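**Textilpflege im Haus Zernorach – Hinweise für Bewohnerinnen und Bewohner, April 2023**

1/ Die Hausverwaltung Zernorach hat die Ausstattung der Gemeinschaftsräume mit Decken und Tüchern neu geordnet. In diesem Thread fassen wir die geltenden Regeln zusammen.

2/ Alle Fleecetextilien werden künftig im Schrank neben dem Leseraum aufbewahrt. Die bisherigen Körbe im Flur wurden im März entfernt, der Fluchtweg bleibt dauerhaft frei.

3/ Gewaschen wird bei niedriger Temperatur und ohne Weichspüler. Die Trommel ist höchstens bis zur Hälfte zu füllen. Der Trockner steht für Fleece nicht zur Verfügung – bitte ausschließlich die Leinen im Hof benutzen.

4/ Gefaltet wird auf den Tischen im Leseraum. Die Tischplatten sind vorher abzuwischen. Große Decken werden zweimal längs und einmal quer gelegt, Tücher nur einmal quer. Die offene Kante zeigt im Schrank nach hinten.

5/ Beschädigte Stücke gehören nicht zurück ins Regal. Sie sind mit einem Zettel zu versehen und im Büro abzugeben. Ausbesserungen übernimmt die Näherei Murkine, in der Regel innerhalb von 3 Wochen.

6/ Für die Ausleihe über Nacht genügt ein Eintrag im Heft. Pro Wohnung können 2 Decken entliehen werden. Rückfragen beantwortet das Büro unter der Durchwahl 3588.

7/ Fleece nimmt Staub und Flusen leicht an und sollte vor dem Zusammenlegen ausgeschüttelt werden. Bei den dunkelgrauen Stücken mit weichem, leicht verfilztem Flor empfiehlt sich zusätzlich eine Kleiderbürste, stets in einer Richtung geführt. Auf den hellen Holztischen sind zurückgebliebene Fasern gut zu erkennen – wir bitten darum, sie nach dem Falten zu entfernen.
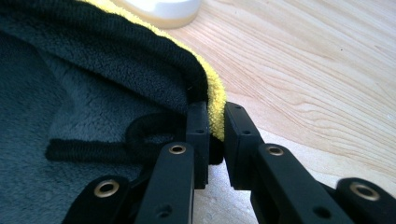
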